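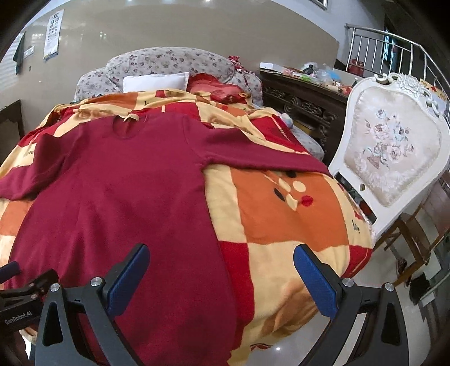
A burgundy knit sweater laid out on a bed.

The Landden Tenants Association has received many questions this January about heating in rented homes. The following posts set out what tenants may expect and how to report a problem. (Thread)

Under the standard Landden lease, the landlord is responsible for keeping the heating system in working order. This covers the boiler, radiators, thermostat and any fixed electric heaters. Portable heaters bought by the tenant are not included.

A complete loss of heat should be reported by phone, at any hour. Please do not rely on email alone. Note the time of your call and the name of the person who answered.

If no repair visit has been arranged after 2 days, contact our office. Brendan Daly handles heating cases and will write to the landlord on your behalf. Members are not charged for this service.

Residents of Amaral Court: the boiler in the north block is scheduled for replacement. Heat and hot water will be off for up to three hours on the morning of the work. Notices with the start time will be posted in each stairwell.

We have received 23 reports of cold bedrooms from the Pliralow buildings. Most concern top-floor units. If yours is affected, please send us a room temperature reading taken in the morning and another taken in the evening.

Do not block radiators with beds or sofas, and keep bedding and clothing well away from portable heaters. Never use an oven to heat a room.

Tenants who pay for heat through Nusta meters should keep their monthly statements. We will need copies if you wish to dispute a charge.

The office is open until 3 p.m. Replies to this thread are not monitored overnight.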